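Blog > Work Life > The Robots Got My Bowls

Search this blog Type and hit enter

About Archives Recipes Contact

The Robots Got My Bowls

Friday, August 5, 2022

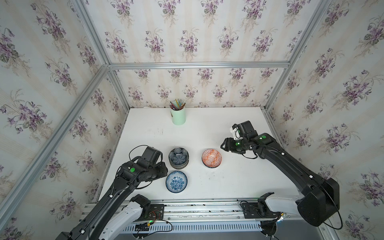

So I've been at Drasteck for 4 years now, and for most of that time my job was dishes. I don't mean washing them! We pack tableware for online orders, and my bench did bowls: pick, check the rim, stack, slide it down to boxing. I could do it half asleep (and on some Mondays I did).

Then in March they told us the stacking was going to be automated, two arms to a station, and you can imagine the break room that day. One half was sure we'd all be gone by summer, the other half wanted to know if the arms would be doing the vacuuming too.

Well, it's summer and I'm still here. What changed is what I do all day. I used to handle bowls and now I mostly set things up for the arms, watch them go, and write down where they get stuck. My first week I filled 2 notebooks! Patterned bowls, small bowls, a bowl sitting too close to its neighbor, I wrote up all of it. The software is called Vasus and I still click the wrong tab every single morning.

My wrists feel great, I'll say that much. I didn't know how sore they were until they stopped being sore. But I miss the chatter. Six of us used to stand along that bench talking about TV and kids and whose turn it was to bring donuts, and now we're spread all over the building. A couple of people moved over to the Gurkport warehouse and one took early retirement, and lunch is a lot quieter.

The pay thing bugs me too. We got training hours but no new job title, so on paper I'm still a packer. I asked about it and was told it's "being looked at." Uh huh.

Would I go back? Some days, yes, mostly around three in the afternoon when I'd love to have something in my hands. Other days an arm gets a bowl right where I wanted it and I catch myself saying "good job" out loud, like it's a puppy.

Next month we start on mugs. Handles! I've already bought another notebook.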